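Home Talks Notes People Contact
Search the archive Go

Small boxes and how to read them: speaker notes
Coralie Partington
Urnavura stores and packing evening, 26 November 2020
54 shares 2 comments

Slide 1. Title

Say hello, thank Yae for setting up the call. Ask people to mute. Slides go out afterwards so there's no need to copy things down.

I run the small parts store at Wurkine. We keep lamp fittings, hinges, catches, bits for old sewing tables. Nearly all of it lives in boxes you could hold in one hand. Tonight is about the boxes and what is written on them, and nothing about stock software.

Slide 2. What we had

When I started there were some 700 small boxes on the shelves. Shoe polish tins, tea cartons, jewellery boxes, supplier boxes still carrying the supplier's code. Most were written on the lid in felt tip. Stack three and you can read one.

Tell the hinge story. Sadao Chiba needed a pair of left-hand hinges for a customer who was standing at the counter. We had them. They were found the following January, under the right-hand ones.

Pause here, people usually have one of these themselves.

Slide 3. Lid, end or edge

Three places to put the writing.

Lid: easy to write on, fine in a shallow drawer, no use in a stack. Lids also get swapped. We opened a box marked "brass catches 25" and it was full of fuses.

End: good if the box is stored long side into the shelf, like a book. Bad on the bench, where people put boxes down any way round.

Front edge (the long side): takes a longer line of text, and the box can lie flat in a stack and still be read. You lose shelf width. We went for this one for anything flat and rectangular, and kept the end for the long thin boxes.

Mention that Setsuko Kawaguchi disagrees and puts everything on the end. Her store is deeper than ours and she has the shelves for it. If she's on the call, let her answer.

Slide 4. What goes on the label

Name first, in the word people say out loud. We had "escutcheon, pierced" for years and everyone asked for keyhole plates. Now it says KEYHOLE PLATE and then the proper word after it, smaller.

Then size. Then the shelf number, so it can be put back by someone who didn't take it out.

Leave off: price, date bought, supplier. All of those change. Quantity too. We argued about quantity for a long time and in the end it went on a slip inside the box.

Dark text on a pale box. We tried grey on cream from the Drelent label roll because we had a lot of it. It had to be done again.

Slide 5. The box itself

Plain white card, one pattern, three heights. Emiko Imai did the ordering and the minimum was 1000, so we are well supplied. She would order fewer of the tallest if she did it again. They fill up with too much and the bottoms sag.

White shows dirt. It does, yes. After a year the ones by the door are grey along the top and the rest are all right.

Do not tape the lids. A turned-in flap is enough for anything light. For screws use the tins.

Slide 6. Lying flat

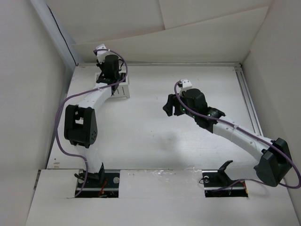
Small white box lying flat, dark print along the front edge. White board round the work surface.

Leave this one up for a bit. The point is which way the box is turned. With the printing to the front you can see which side is which without lifting it.

At our packing bench the rule is one box on the surface at a time, print towards you, lid shut before you reach for the next. Mixed-up contents nearly always came from two boxes open together.

Pale box on a pale bench: some people find it hard to pick out. At Ichikawa they lay a green mat down. We haven't bothered, but if your eyes are tired by four o'clock it is worth trying.

Slide 7. Doing the changeover

We did one shelf each morning before opening. Empty the old box onto a tray, sort, wipe the shelf, fill the new box, stick the label on last. If you label first you end up with a box named after what you hoped was in it.

Keep a crate for things you can't name. Ours is still half full. Bring a few to the next meeting if there is one in person.

Slide 8. Questions

Likely ones: cost of the card boxes (ask Emiko), labels peeling (wipe the card, press the corners), what to do with the old tins (Sadao takes them).

If short of time, drop slide 5 and go straight from labels to the bench.

Previous talk Next talk Back to top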